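Skukeletti Under-Sink Water Filter
Section 2: First set-up and flushing

Read all of it before you cut or loosen anything. Fits Brouwer and Gronix cartridges. Older Otell heads need the adapter ring, sold seperately.

What you need
Adjustable wrench, bucket, old towel, the small tube of food-grade grease from the box. Flashlight helps.

Fitting the head

1. Cold water only. Close the shutoff valve under the sink. Open the faucet, let it run out, leave it open.

2. Bucket under the valve. There is always more water in the line than you think.

3. Screw the bracket to the cabinet side. Leave 5 inches clear under it or the cartridge won't come out later.

4. Hang the head on the bracket. Arrow on top points toward the faucet.

5. Push the tubing in until it stops, then tug. If it slides back out the end is cut crooked. Trim square, try again.

CAUTION: Never connect to the hot line. Cracked heads from hot water are not covered.

Fitting the cartridge

6. Peel both caps. Check the O-ring is in the groove. Thin smear of grease, fingertip is enough.

7. Push up, quarter turn to the right, stops with a click. Hand tight. No wrench on the cartridge, ever.

8. Close the faucet. Open the shutoff valve slowly and watch every joint. Drip at the tubing: push harder. Drip at the cartridge: close valve, take it out, look at the O-ring again.

Flushing

9. Open the faucet halfway. Run 18 minutes for a Gronix, 30 for a Brouwer. Do not drink this water. Fine for plants.

10. Gray or cloudy at first is carbon dust. Still gray when the time is up, run it 2 minutes more.

11. Dry all joints with the towel. Leave it, come back the next morning, feel underneath for damp.

NOTE: Pressure lower than before is normal. A trickle is not. See Section 5.

NOTE: Away for a while? Close the valve, and flush again when your back. Write the month on the cartridge label (June, say) so you know when it went in.

Loose parts
Wash the faucet screen and spare caps in warm water, mild soap. No bleach, no dishwasher. Air dry on a rack, then put away in the parts bag.

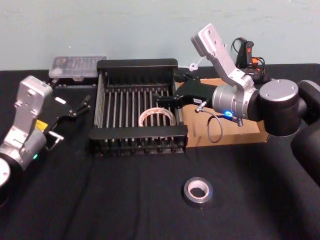
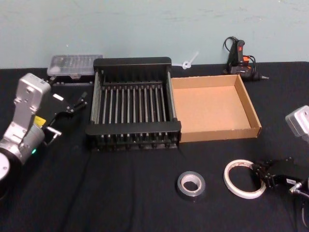
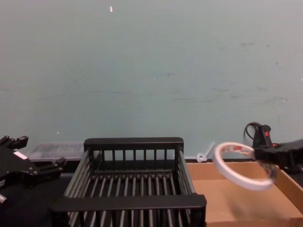
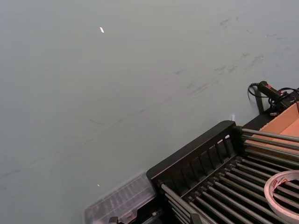
Drying rack. Third picture: black wire dish rack.

Rack not included. Next: Section 3, changing the cartridge.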